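Ticket 343: Odor and mixed waste, break area bin, Skiluddale site
Queue: Facilities / Waste and Cleaning
Opened by: Dima Ghanem
Assigned to: Jacobus Motaung
Priority: Low
Status: Closed

Reported problem
Sweet, fermented smell near the counter in the second-floor break area. Strongest in the morning before the ventilation starts. Small flies seen over the trash bin and the sink. Bin is emptied on the normal schedule. Smell returns within a day of emptying.

Initial questions to requester
Is the smell present with the bin removed from the room? Yes, but weaker.
Is a liner in use? Not consistently. Liners run out before the next supply drop.
Is food waste being separated? There is a food waste caddy under the sink. Most people do not know it is there.

Log, J. Motaung

Entry 1
Checked the sink first. Trap holds water, no backflow, no smell at the drain. Flushed with hot water anyway. Checked behind the refrigerator and under the counter. One dried spill under the counter, wiped up. Food waste caddy found behind the dish soap with its lid closed and nothing in it. Caddy is clean and usable.

Entry 2
Inspected the trash bin. Off-white plastic, square with rounded corners, standing open. Contents are a mix of food waste and dry waste: banana peel, snack bag, crumpled tissue or paper, a flat tan wrapper, some clear plastic. The bin is nowhere near full, so overfilling is ruled out as a cause. There is a faint gray stain on one inner wall.
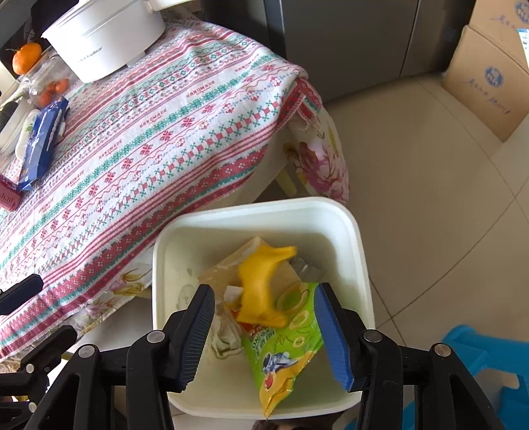
Peel and other fruit waste should go in the caddy. The wrapper can go to paper recycling if it has no plastic film on it. Snack bags and used tissues stay in the trash.

Entry 3
Emptied the bin and washed it in the utility sink with Desmet neutral cleaner, then rinsed. Left it upside down to drain overnight. The gray stain did not come off. Second wash with baking soda paste, same result. Treating the stain as cosmetic. Bin has no smell when dry, so replacement is not justified.

Entry 4
Moved the caddy from under the sink to the counter, left of the kettle. Label added to the front: FOOD WASTE ONLY. Label added to the wall above the trash bin: NO FRUIT OR LEFTOVERS. Flusance fly trap placed beside the sink.

Entry 5
Liner supply checked. The site was set to receive one carton of 500 per delivery, shared with the restrooms. Restrooms take most of it. Requested a change to 1,000 per delivery through Udora. Change accepted, effective with the next drop. Left two spare rolls in the cabinet over the sink until then.

Requester comment, D. Ghanem
Smell is gone since the wash. Still a few flies in the afternoon. Someone put a tea bag with a metal staple in the caddy, is that allowed?

Reply, J. Motaung
Remove the staple if you can do it easily. The hauler accepts tea bags but asks for no metal. Flies should drop off over the next week provided the caddy is emptied daily. If they do not, reopen this ticket and I will pull the counter kickboard and check behind it.

Resolution
Cause: fruit waste left in an unlined open bin.
Fix: bin washed, caddy relocated and labeled, liner quantity increased.
Parts used: two labels, one fly trap, two rolls of liners from stock.
Follow-up: caddy seal to be checked in December with the other kitchen items.

Closed October 2, 2025, with requester's agreement.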